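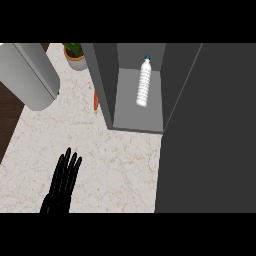 Tue 2 July

Hide glue, second go. Larkerora bench, back room, windows open.

Sherif Chraibi came by first thing with the glue pot and the printout he has been waving at everyone. The claim in it is that a spoonful of urea per batch gives you a longer open time "with no loss of strength." No numbers for the strength, no numbers for the time, no word on what wood. I said I'd try it properly before I let it near the Younis chair, and he said that was fine but he already knew the answer. We'll see.

Background, for whoever reads this after me. The Younis chair came in with both back legs loose and one front rail split along the grain. The label under the seat says 1929. The family says older. I believe neither. A label can be stuck on anything, and families add thirty years to everything with a curved leg. The joints were hide glue the first time, and then somebody went in with a yellow glue on the left side and made a mess of it. So the left side has to be scraped back to wood and the right side only needs heat and damp and patience.

The trouble is working time. There are too many joints that want to close together, and plain hot glue starts to gel on me before the second rail is home. That's the whole reason for bothering with urea.

What I did:

Soaked two batches from the same bag overnight in cold water, same jar size, same shelf. Warmed them in the same water bath this morning. Urea in one, nothing in the other. I wrote U on one lid and left the other blank, then realized that made it no kind of blind test at all, so Sherif moved both into plain jars while I was out of the room and kept the key in his pocket. He is not a neutral party but he did do that much without arguing.

Wood was ash offcuts from the Canddale delivery, planed this morning. Lap joints, clamped, same clamps. I warmed the offcuts on the radiator cover in the sun, which is not a method I'd defend to anyone, but it's what we'd do on a real job in July.

Open time, such as it is: I brushed out a strip of each and touched it with a fingertip until it stopped pulling a string. One jar clearly stayed stringy longer. I guessed it was the urea jar and it was. So that half of the claim holds up here, today, in this room. How much longer, I won't say. My fingertip isn't an instrument and I was talking to the delivery driver for part of it.

Strength is the half I don't trust. The joints stay in the clamps until tomorrow and shouldn't be stressed for a good while after that, so anybody who tells you over lunch that they're just as strong is selling something. Sherif told me over lunch that they're just as strong.

On the rating. The bag says 400 gram strength. Eria, where the bag came from, won't say how old the stock is or how it was tested. I phoned. The woman was pleasant and read me the label, which I was holding. Could be 400, could be anything that gels hard. It did gel very hard in the cold jar, so it isn't weak stuff, but I'd want to see it next to a batch I know before I write that number in the job sheet. For now the sheet says "strong, unverified."

And a high-strength glue gels faster anyway, which makes me wonder why we're adding something to slow down a glue we picked for being quick. A lower grade might give us the time with no additive. I put this to Sherif and he said the strong glue was the one we had. Fair enough as shop economics. As an argument it's poor.

Smell: the same from both jars. Color: the same. The printout says the urea batch will look "clearer and more refined." I held them both up to the window and couldn't see it.

Other things from today, so they don't get lost:

The split rail. Tried a dry close with two cauls and it comes together almost all the way. There's old dirt at the far end of the split. Don't force it. Warm water on a thin brush, then a strip of card drawn through, then try again dry.

The yellow glue on the left side is softening under vinegar, slowly. The forum advice was 30 minutes under a wet rag. It had an hour and came off like old toenail. Second rag on now. I don't want to leave it overnight because the ash goes gray if there's any iron near it, and there's a nail in that leg somewhere that I haven't found.

The water bath thermostat reads low. I've suspected it for a while. Checked against the kitchen probe and they disagree, but I don't trust the kitchen probe either, since it has been dropped in soup. Need a decent thermometer before any of these results mean much.

Larkerora's big sash clamp slips on the third notch. Tape on it. Please don't take the tape off.

Tomorrow: unclamp, label, put the joints on the high shelf away from the sun. Nobody is to twist them "just to see." Break them next week in the vise with the spring scale, Sherif reading and me pulling, jars still coded as A and B on the wood. I know which is which now, so I should really have somebody else pull.

Chair stays in pieces until then. Told the Younis side it would be longer than we said.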